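I've been stamping and die cutting long enough to have a drawer of shame, and the Gamia cordless heat tool is going in it. Sorry, Gamia fans. I know there are a lot of you.

The pitch is that it sets embossing powder in five seconds with no cord to drag through your wet ink. I ordered one from Stoica with my birthday money and gave it a fair run: five card fronts, all the same snail stamp, all the same white powder on navy cardstock. One set clean. Two had that orange-peel look in the middle. The other two I had to finish with my old Pakow gun, the beige one with the melted spot on the handle that I've been threatening to replace since forever.

Maybe mine is a dud. I did write to the shop and got a very cheerful reply telling me to "let the tool warm up fully," which the instructions don't mention anywhere. They also told me to try a finer powder. I own plenty of powder, thanks, and I'm not buying more to make a heat tool feel better about itself.
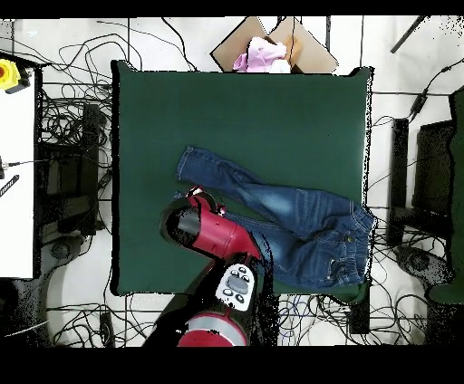

Blue jeans on the green table.

What bugs me more is the reviews. The listing has 2446 of them and I read far too many. So many say "can't wait to try it!" with five stars. How is that a review? I'd trade the whole pile for one person who embossed a big background stamp and showed me the corners.

The battery is the other thing. The box says it's good for 2000 charges, and I have no way to check that and neither do you. Mine went from full to blinking after the fourth card. If you only ever do a little sentiment strip, fine, it might suit you. For a full panel I wouldn't bother.

I'll say one nice thing: it's quiet. My Pakow sounds like a leaf blower and the dog leaves the room.

The Gorkport stamp swap is in April, if it happens, and I still owe the group a stack of snail cards. I'm redoing the bumpy ones on kraft with plain black ink and some colored pencil on the shells. No powder. If anyone has gotten a smooth full panel out of the Gamia, leave me a comment with your powder and your paper, and how long you held it there. I'd like a picture too, please.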